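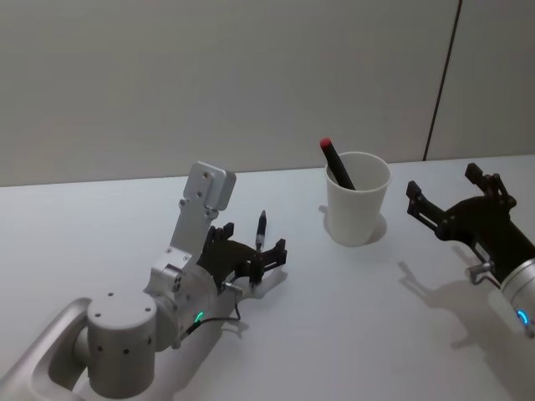 Two robot arms over a white tabletop

Pultora Brevet

The Pultora Brevet is a long-distance cycling ride of 200 kilometres, held every year in May. It starts in the harbour town of Kavholm, goes inland to the village of Pultora, and comes back to Kavholm by a different road. It is not a race. Riders who arrive within the time limit are written in the list of finishers in alphabetical order, and the times are not published.

Route

From Kavholm the course follows the old coast road to the south, which is flat and often has strong side wind in the morning. After the river bridge it turns inland and begins to climb through farm land. The first half contains most of the climbing. The highest point is Zukton, a hill with a radio mast, where the road is narrow and the last part before the top is steep enough that many riders walk it.

Pultora lies on the other side of Zukton, at the end of a long descent. The surface of this descent was for many years of poor quality, and it was repaired only in its upper part. The lower part has still a section of stone setts through the village, which can be slippery after rain. Riders turn at the church and leave by the valley road, which follows the river almost all the way back to the coast. The valley road has more traffic than the outward road but it is wider, and it has a paved shoulder in most places.

In years when Zukton is closed by snow or road works, the course uses a detour through the forest. The detour is longer, and the coast section is then shortened so that the total distance stays the same.

Controls and time limit

Each rider carries a paper card, which must be stamped at the controls. There are 10 controls on the present course. Most are shops, petrol stations or cafés, and the best known of them is the Kadrić bakery in Pultora, which opens early on the day of the ride and has been a control since the first edition. Some controls have no person at all. At these the rider must answer a simple question on the card, for example the colour of a door or the name on a memorial stone.

The time limit is 12 hours, counted from the start at six in the morning. A rider who comes late to a control in the middle of the course may continue, and the card is accepted if the finish is reached in time. Stops are included in the limit. Time lost by a puncture or by a wrong turn is not given back, but the organisers may extend the limit for everybody in case of very bad weather.
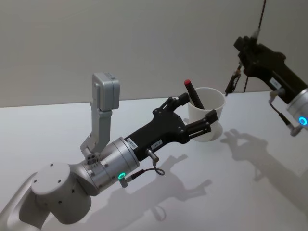
A lost card can be replaced at any control with staff, but the rider must then show some other evidence for the earlier controls, such as receipts or a recorded track. Electronic cards were tried in two editions. They were given up after complaints about poor telephone reception in the valley, and the paper card returned.

Equipment

Any cycle moved only by human power is permitted, including tandems, recumbents and tricycles. Front and rear lights must be fixed to the machine even when the forecast is good, and a reflective vest or belt is required in the tunnel on the valley road. Mudguards are recommended but not obligatory. Following cars are not allowed between the controls.

Because of the stone setts, very narrow tyres are not popular. Most riders choose a width of 28 millimetres or more, and some use the tyres of a gravel bicycle for the whole distance. Low gears are common on account of Zukton. Luggage is usually kept small, as food can be bought along most of the route, with exception of the long stretch between the river bridge and Pultora.

History

The ride grew out of a spring outing of the Kavholm cycling club, whose members used to ride to Pultora, sleep there, and return the next morning. Later a few of them began to do both directions in one day, and the club decided to make this into an open event. The first editions went back over Zukton by the same road. The return through the valley was introduced after the tunnel received lighting.

The start was at first in the fish market. It was moved to the school yard when the market hall was rebuilt, and it has stayed there, although the older riders still meet at the market for coffee before the start.

Participation

Entries open in March and are made by post or at the club house. Riders under the age of eighteen must be accompanied by an adult who is also entered. Those who finish receive a small enamel pin, with a different colour each year. The design shows the mast of Zukton and has remained unchanged.

See also

Audax cycling
Cyclosportive
Randonneuring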